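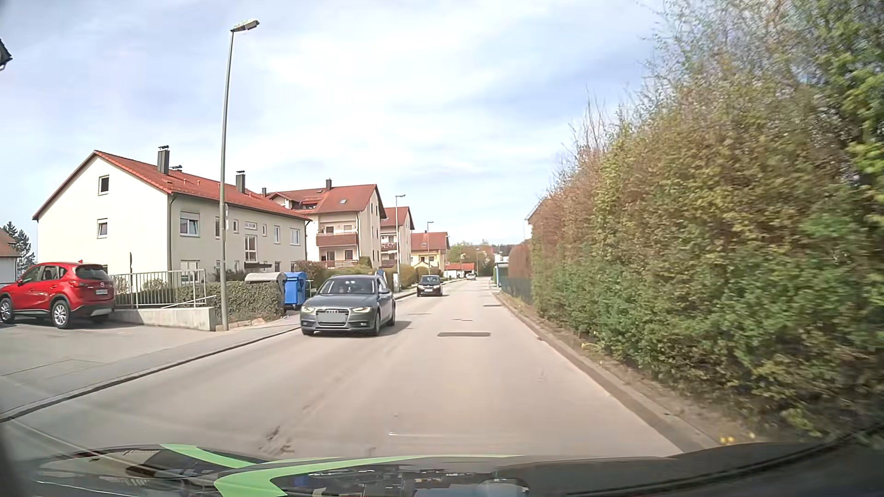 We use cookies to remember your settings and count visits. Accept | Manage

The Road Through Clalby

I've driven this road more times than I could tell you, mostly half asleep and thinking about lunch, and it was Chiharu Hamada who told me I ought to pay it more attention. She grew up at the Bloxham end and moved away when she was 20, and she says what she misses is the plain stuff, the hedges and railings and people coming the other way. So hello, Chiharu (and hello to my aunt, who will want to know why I didn't stop in for coffee!).

My end of the road is the one with houses along one side and all that greenery along the other. It's straight enough there that you can see who's coming well before they reach you, and I do like a trimmed hedge behind a railing. Roy Sedgwick used to have one he clipped with kitchen scissors around the corners, and he'd talk to you about it for 25 minutes if you slowed down. I learned to wave and keep rolling.

Then you get to the side road, my favorite part. It climbs up and curls away out of sight, with a handrail going up beside it, and as a kid I was sure it led somewhere much more exciting than Filtby. (It goes to Filtby.)
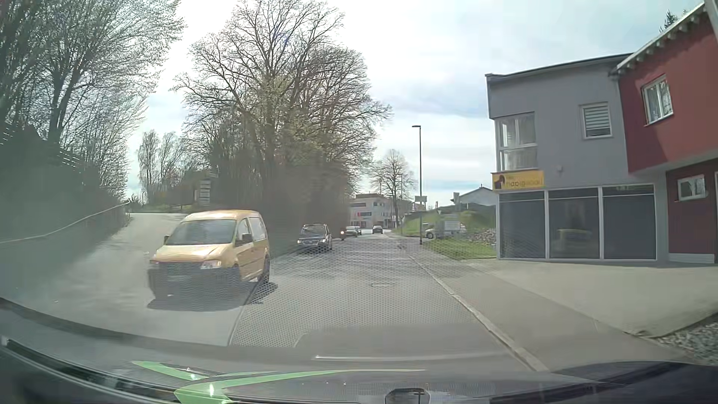 Yellow van at the mouth of the side road, and my favorite big tree behind it, with a few pale green buds on the twigs.

I love that tree. Come May I'll be complaining that I can't see through it, but bare like that you get every last branch against the sky. The light-colored building way down at the end of the road is the thing I always steer by when I'm giving directions, and people still manage to miss the turn.

Gemma Staniforth has asked if I'll do the stretch out toward Rorkard next. I'd like to, only I never seem to be on it in decent light. If you've got a favorite bend or wall or tree you want to see, send me a note and I'll try to get to it, and tell me which side of the road it's on!

Contact | Copyright Clalby Roads Gallery | Back to top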